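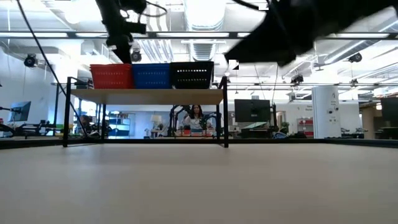 Sorting the Mail and Paper at Home

Search this site
Search
Enter keywords

Most of the paper that comes into a house does not need to be there a week later. The trouble is the small share that does. A property tax notice, a car title, a letter from the school about shots — these come in the same pile as the pizza coupons, and they look much the same from the side.

In March we asked readers of this newsletter to tell us how they deal with household paper. We got 81 replies. Of those, 47 came from people who said they had paid a late fee in the past year on a bill they had the money for. They had lost the bill, or they had put it somewhere safe, or it was under something. This item pulls together what readers told us and what we have tried in our own office here in Gendport, where the paper problem is not any smaller.

Start at the door

The most common setup among readers who said they were happy with their system was a set of open baskets or trays close to where the mail comes in. Different colors help, as people remember a color more easily than a label. One reader uses red for anything that has a due date, blue for things to read or answer, and black for things to file. Another uses the same three colors the other way around and says it works fine. Pick an order and leave it alone.

Open containers did better than closed ones. Several readers had bought boxes with lids and reported that the mail ended up on top of the lid. Deep containers also caused complaints. Paper stands up on its edge for a day or two, then slides down, and after that you have to take everything out to find one thing. If a basket is deep, put a stiff folder or a piece of cardboard along the back to hold the paper upright.

Keep the recycling within arm's reach. This came up in a lot of replies. If the recycling is in the garage, the junk mail goes in the basket with everything else, and then the basket is full.

What to open and when

Readers split on this. Some open every piece of mail the minute it arrives. Others let it sit and open it all at one time. Both groups include people who never pay late, so either can work. The people who had trouble were mostly the ones who opened an envelope, looked at it, and put the bill back inside.

Our suggestion is to throw away the envelope and the inserts as soon as you open the thing. Flatten the page. Write the due date in the top right corner in thick marker, large enough to read while standing. Put it in the basket face up with the earliest date in front.

If a bill has a payment slip and you pay by check, clip the slip to the page. If you pay online, write the confirmation number on the bill when you are done and move it to the filing basket right away. A paid bill that stays in the unpaid basket will get paid twice sooner or later. One reader paid the water company twice and spent most of the spring living off the credit.

How long to keep things

This is the part readers asked about most. What follows is general, and your own tax preparer may tell you something different. If so, listen to the preparer.

Utility bills can go once the next one shows your payment, unless you deduct part of your home for work. In that case they go with the tax papers.

Bank and card statements are usually available online now. Check how far back your bank lets you look before you shred the paper ones. Some go back many years and some do not.

Pay stubs should stay until you get your W-2 and the numbers match. After that the last stub of the year is enough for most people.

Tax returns and the papers that back them up should be kept for at least 3 years after filing, and longer in a number of situations. Many of our readers keep the return itself for good and throw out only the receipts. A return does not take much room.

Home improvement receipts should stay as long as you own the house, and for a few years after you sell it. This includes the new roof, the furnace, the windows and the fence. It does not include light bulbs.

Medical bills should stay until both the insurance company and the doctor's office agree that nothing is owed. Get that in writing if you can. Keep the explanation of benefits clipped to the bill it belongs to.

Warranties and manuals are only useful if you still have the item. Go through that folder once a year. We went through ours at the office and found the papers for 2 coffee makers and a fax machine, none of which we have anymore.

Birth certificates, Social Security cards, marriage and divorce papers, military discharge papers, adoption papers, wills, deeds and car titles do not belong in a basket at all. Put them in a fire-resistant box or a safe deposit box, and tell one other person where they are. If you use a safe deposit box, do not keep the only copy of your will in it. In some states it can take time for family to get into the box.

Filing without a filing cabinet

You do not need a four-drawer cabinet. An accordion file for each year will hold what most households need. Label the pockets by who sent the paper, and write the year on the front. When the year is over, tie it shut, put it on a closet shelf, and start a new one.

A few readers use binders with plastic sleeves. These are nice to look at, but the sleeves take time, and the people who wrote to us about binders mostly wrote about falling behind on them. If you like binders, use them for the papers that rarely change, such as insurance policies and the lease.

Do not make too many categories. "House," "Car," "Health," "Money," "School" and "Taxes" will cover nearly everything. Once you have a folder called "Miscellaneous," it will be the thickest one by summer.

Scanning

Phone scanning works well enough for receipts and letters. Lay the paper flat on a dark surface near a window and check that the corners can be read before you throw anything out. Store receipts printed on thermal paper fade, some of them within months, so scan those first if you might need them.

Name the file with the year, the month and who it is from, in that order, and the files will line up by date on their own. Keep one copy somewhere other than your phone. Scans do not replace the original of anything with a raised seal or an ink signature.

Shredding

Shred anything with an account number, a Social Security number, a signature or a date of birth. Also shred preapproved credit offers. Everything else can go into recycling as is, including the envelopes. Plastic windows in envelopes are accepted by our local hauler, but check with yours.

Small home shredders overheat. Most will run for a few minutes and then need to cool, so it goes better if you do a handful at a time. If you have years of paper to get rid of, a paid drop-off is worth the money. Bitar, the print and mailing shop on the north side, takes paper by the pound and lets you watch it go in. Call ahead in tax season.

Less mail in the first place

You can cut down on credit offers by using the opt-out service run by the credit bureaus. It can be done online for a few years at a time, or for good by sending in a signed form. Catalogs have to be stopped one at a time. Call the number on the back cover with the catalog in your hand, as they will ask for the code near your address.

Switching bills to email cuts the paper but moves the problem to your inbox. If you switch, set up a folder there too, and put the due dates on whatever calendar you look at. A few readers went back to paper after missing an email bill. There is no shame in that, and a few companies will still send paper at no charge if you ask.

Coming up

Next time we will look at papers to have ready when you are helping an older parent, including which forms need a notary. If you have been through it recently and have a tip, send it in. Please keep it under a page.

Comments (4)

Fostix
I used the thick marker idea for the due dates starting last month and it has helped. My only problem is it bleeds through onto the back when there is a payment slip printed there. A crayon works.

gardenbythelake
You left out pet records. We needed proof of a rabies shot for boarding and it took an entire evening to find. They have their own folder now.

Lostix
Is there a rule for how long to keep canceled checks? I have my mother's going back decades, in shoe boxes. Most are for groceries.

two_flights_up
I live in an apartment and the mailboxes are downstairs next to the recycling bin. I sort it right there and only carry up what matters. Been doing it for years. Takes a minute.

Contact the newsletter | Copyright Gendport Household Newsletter. All rights reserved. | Back to top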